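4.2 What people leave on the table
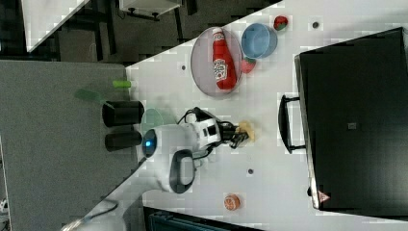 Figure 3. A white tabletop with a plate, a bowl, a ketchup bottle, a sponge and two toy strawberries.

I went into this part of the study thinking dishes would be the hard bit, and I was so wrong! Plates and bowls are easy. Everyone I talked to knew where a plate goes, and a bowl like the light blue one in Figure 3 goes right along with it. The trouble starts with the small stuff – the sponge, the sauce bottle, the toys that end up between the dishes.

We had 943 written answers to the question "what do you put away first?" and Intan Lumenta and I read every one of them (over a lot of tea). Plenty of people named the ketchup, and I get it, a bottle lying on a plate kind of bugs me too. Toys were another story. Parents told us they just push them aside and wipe around them, and Hafiz Ong, who coded the replies with us, wanted that as its own category. I argued against it for most of February – then gave in. It's listed as "moved, not stored" in the tables that follow.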